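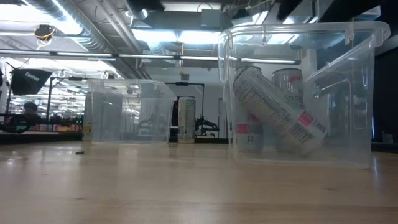
Svenja Dreßler wrote:
> Cans still go in the clear bins, unbagged. Please stand
> them upright. A can that leans takes the room of 2 and
> the bin is full well before 42.

Upright works for the first layer only. Once a second layer goes in, the lower cans shift and some tip over. I tried a sheet of cardboard between layers and got to 50 in the large bin with the lid off. The small bin stopped at 26.

Labels can stay on. Rothe takes them either way, but wants them rinsed.

Does anyone have a spare lid for the small bin?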